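Section 4: Recording Bin Episodes on the Petersen Two-Arm Table
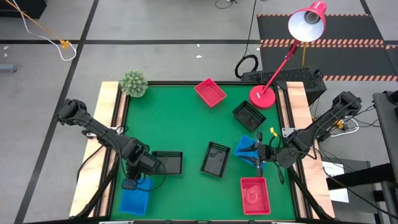

4.1 Before you record

1. Set out the seven bins: two red, three black, two blue. Turn them every which way. A tidy table teaches the arms to expect tidy tables, and they will meet very few.

2. Leave the plant and the red desk lamp at their corners. They take no part in the task, and the model has to learn to ignore them, as the rest of us have.

3. Check that the wrist cables hang in an easy loop and can't snag on a bin rim.

CAUTION: Keep hands off the green surface while the arms are live. The grippers do not know what a thumb is.

4.2 Recording

4. Name the session in Letel and press Start.

5. Move one bin per episode. Go slowly – the model copies your bad habits first.

6. Press Stop within 40 seconds. Longer takes are mostly dithering.

7. Shuffle the bins before the next episode. Nudging one an inch does not count as shuffling.

Note: Keep fumbled grasps if you recover. Tag them "retry". Discard anything that ends on the floor.

4.3 How many

A usable set is 80 episodes per bin color. Our own first set ran to 781, and 17 of those were somebody looking for the Stop button.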